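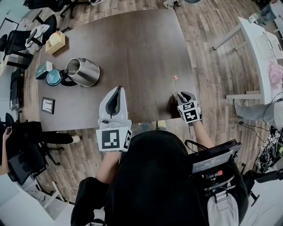

Punwood meeting room, furniture and fire safety check, August. Checked by Ayana Teshome, starting at the door and working clockwise. Items marked OK need nothing until the next round. Tables were looked at for loose legs, splinters and raised edges, and the big dark brown one with the mottled wood-grain top was also checked for level.

Exit door: OK. Opens fully, closes on its own.

Exit sign: Fail. Lit, but the battery test button gave nothing. Order battery from Gruvow, part 2748.

Extinguisher 688: OK. Gauge in the green, pin and seal in place. The tag is hard to read and should be rewritten.

Tables: Pass with comment. One leg bolt on the large table was finger loose and has been tightened. Check again next round.

Chairs: Two removed for cracked backs. Do not put them back out. Cultau has the replacement form.

Outlets: OK, except the one under the window, which has a broken cover plate. Taped over for now. Work order 2957.

Floor: Carpet edge lifting by the closet, around 20 inches of it. Trip hazard. Glue or tack down before the room is booked again.

First aid kit: Short on gauze and medium gloves. Eyewash in date.

Heater vent: Dusty, not blocked. Vacuum when convenient.

Window latches: Left one sticks. Same comment as last round, still open with Woldegiorgis.

Sheet goes in the blue binder at the front desk.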